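My card number went shopping without me

At some point in March my debit card number was used to buy things in a town I have never visited. I found out when the bank sent me a text asking whether I had just spent 190 pounds at a shop called Geletti. I had not. I was at home eating toast.

I rang the number on the back of the card instead of replying to the text, having read enough to be wary of messages like that. It was real. The woman on the phone went through the last few payments with me and we found 2 I didn't recognise. The Geletti one had been stopped. The other, a small one to a parking app, had gone through days earlier. She said small payments like that are often a test to see if the card still works. I had looked at my statement in between and not noticed it.

She cancelled the card, said the parking money would be refunded, and asked if I had used the card anywhere unusual. I couldn't think of anywhere. I buy the same food from the same places and fill the car up at the same garage.

The answer came a week and a half later, in an email from Wattimena, where I bought a set of saucepans the winter before last. It was headed "An update about your information", and it took four paragraphs to get to the point. Somebody had got into the system of the company that handles their online checkout. Names, email addresses, delivery addresses and "in some cases payment details" had been copied. The number of customers affected was given as 2886, which I suppose is small compared with the ones that make the news. It doesn't feel small when you are one of them.

I can't prove the two things are connected. The bank wouldn't say either way. But I had ticked the box to save my card for next time, and there never was a next time. The details had been sitting there ever since for the sake of a set of saucepans.

So I have spent several evenings going through old accounts.
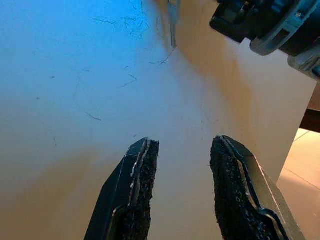
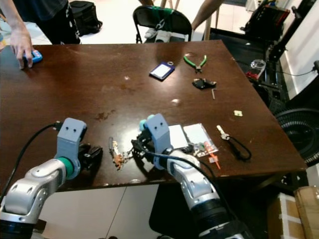
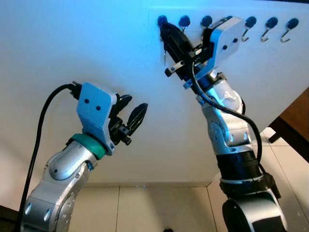
Knut Reuter wrote to me after I mentioned the Wattimena email in my last post, and said I was wasting my time deleting old accounts unless I changed my email password first. Anyone who gets into the mailbox can reset everything else from there, he said, and they can also search it for order confirmations and see every shop you have ever used. He had the same email from Wattimena and found he had used one password for them, his mailbox and his electricity supplier.

He is right about the order of things and I had it backwards. I changed the email password that night and turned on the code that comes to my phone. Then I went back to the list.

Some shops make it easy. Ania had a delete button at the bottom of the account page and it was done in a minute. Stisham wanted me to write to them, then wrote back asking me to confirm my date of birth, which they had never had in the first place. I declined to give it. They closed the account anyway two days later – no explanation, just a line saying it was done. One shop has gone out of business altogether and I have no idea who has my details now.

Where an account can't be deleted I have removed the saved card and changed the password to something long and random. I now keep the passwords in a manager on my laptop. I resisted this for years on the grounds that it put everything in one place, but the old system was a notebook and a bad memory.

The new card arrived on the fifth working day. The old number was still attached to my phone contract and my breakdown cover, and I forgot the second one until they wrote to say the payment had failed. If your card gets replaced, go through a full year of statements, as the annual payments don't show up otherwise.

The parking money came back on 30 Mar 2024. I am still waiting to hear from Wattimena, who promised a follow-up email once their investigation was finished. I have asked them to delete my account as well.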